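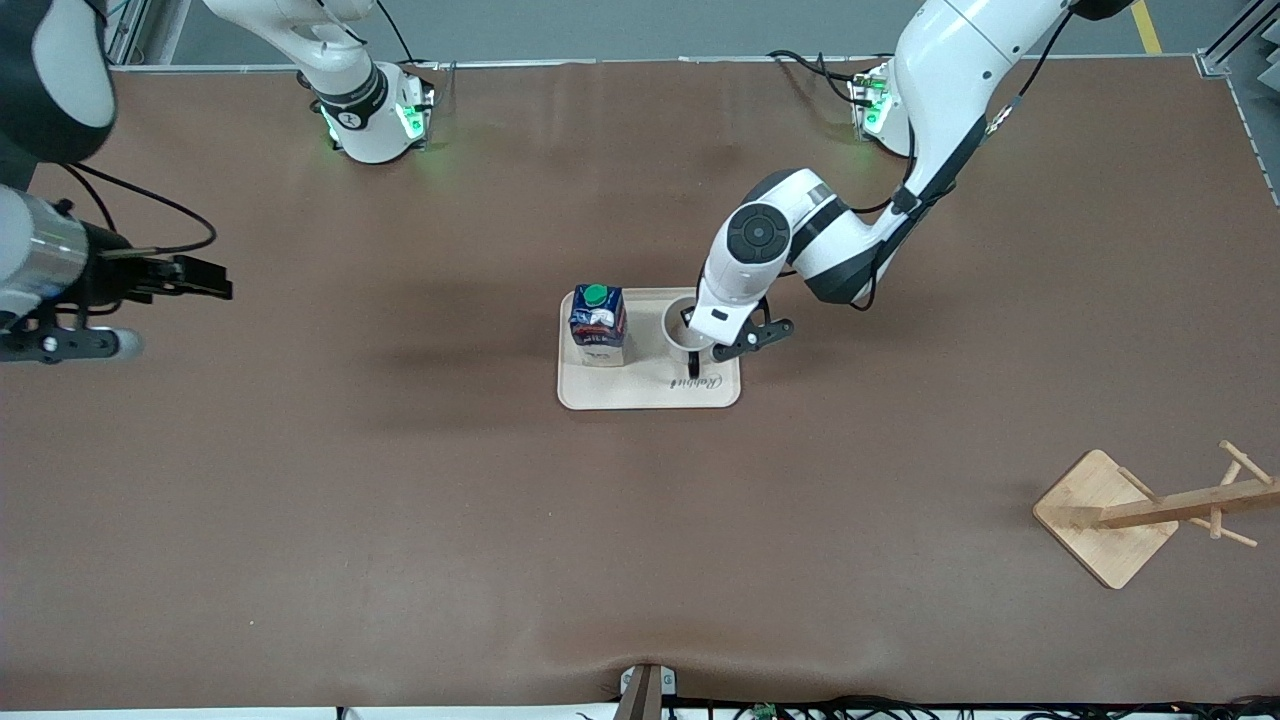 Haf Cadwaladr wrote:
> I'd keep the cups off the mat until everything else is sorted. At Tonamby we
> put crockery down first and kept having to shift it. Also, is the mat
> the 600 x 600 one? The kit list says so and I don't believe it.

The kit list is wrong. 600 x 600 is the old Ruddock mat, still at Plasness. The brown one at Rumden covers most of the table, and I have changed the entry (item 3577) to say "large, brown, smooth". Someone can measure it in January when the shelves are done.

On the cups I partly agree. A small white cup takes up very little room and can be picked up and put down again without disturbing anything. Boxes are the greater nuisance. They get set down wherever there is a gap, usually half on something else.

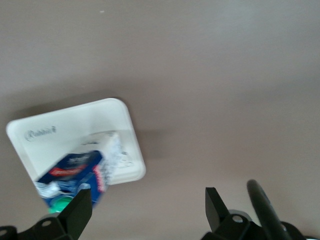
My preference is that a tray holds only what fits inside its rim. A small cardboard box lying across a white plastic tray with one end over the side will tip when the tray is lifted. Stand it upright if there is room, otherwise leave it on the table beside the tray. Same rule for round items, which should go in the tray before any box does.

Proposed order for the sorting table, replacing section 37 of the notes:

1. Wipe the mat, crumbs included.
2. Trays down, square to the table edge.
3. Round and loose items into trays.
4. Boxes, label side up.
5. Cups last, on the bare mat.

Step 5 is your point, Haf. If there are no objections I will print it and tape a copy to the cupboard door.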